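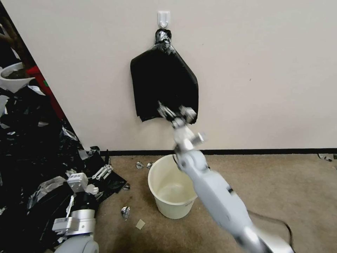 The Allness cell at the bag hook, right arm moving in.

Looking after the Allness cell: questions we get asked

Does it really need a person nearby?
Yes. The brochure says the two arms can be left to it. We don't leave them. Somebody stays within reach of the stop button whenever the arms are powered, and that includes the slow practice runs.

How long does setting up take?
Kidley quotes 40 minutes from boxes to first movement. Our best is a good deal worse than that, and we had the bases bolted down already. Most of the time goes on cables. Put the arms where you want them, move each one by hand through its full reach, and watch what the cable does at the wrist. If it pulls tight or rubs, start again.

Can I use any wall hook?
You can use any hook you like until it comes off the wall. Ours is a small white one. Clean the wall first, press it on hard and leave it overnight. The arms don't know when to stop pulling, whatever you've been told about gentle grip settings. We start at the lowest setting and go up only if the bag slips.

Why is the bucket under the bag?
So that the working position is the same each time. Stand it directly below the hook, then run the arms past it at quarter speed before you trust the clearance. Nudge the bucket and you should check again.

The maker says the fingers need no regular cleaning. Is that right?
Not in our experience. Thin plastic leaves bits behind, and they find their way into the finger joints. Power down, open the fingers by hand and wipe each joint with a dry cloth. We do it after every 16 bags. The manual says every 500 and gives no reason for the figure.

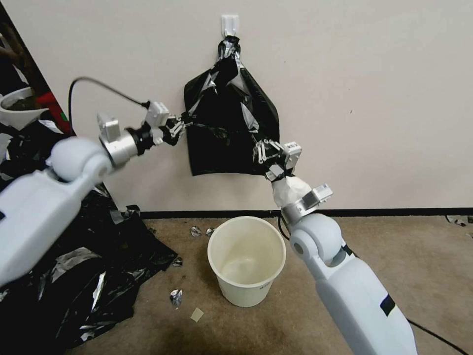 PATGATE, March

We checked two-handed pulling again this month, after several people wrote to say that their arms fight each other. One gripper holds the left edge of the bag and the other has the lower right. With the bag looped over the hook at the top, there isn't much slack to share, so a small error in either arm goes straight into the plastic or the hook.

How do I stop the arms fighting?
Re-zero both, one after the other, with nothing in the grippers. Then try the pull with one arm only. If that looks fine, add the second at low force. Rüegg sells a matching kit which is supposed to do this for you. We tried it for a week and went back to doing it by hand.

Do scraps on the carpet matter?
Bits of foil by the skirting won't hurt an arm. They may well confuse the cameras, though we have never managed to prove it either way. Pick them up before you start blaming the software.

What about spare bags and sheeting?
Keep them clear of the bases. A loose heap of shiny black plastic is easy for a wrist to catch on its way up.

How often should the wrist screws be checked?
Every 14 days here. "Fitted for life" is the phrase in the sales sheet. Ask whoever is selling you one how long that is, and get the answer in writing.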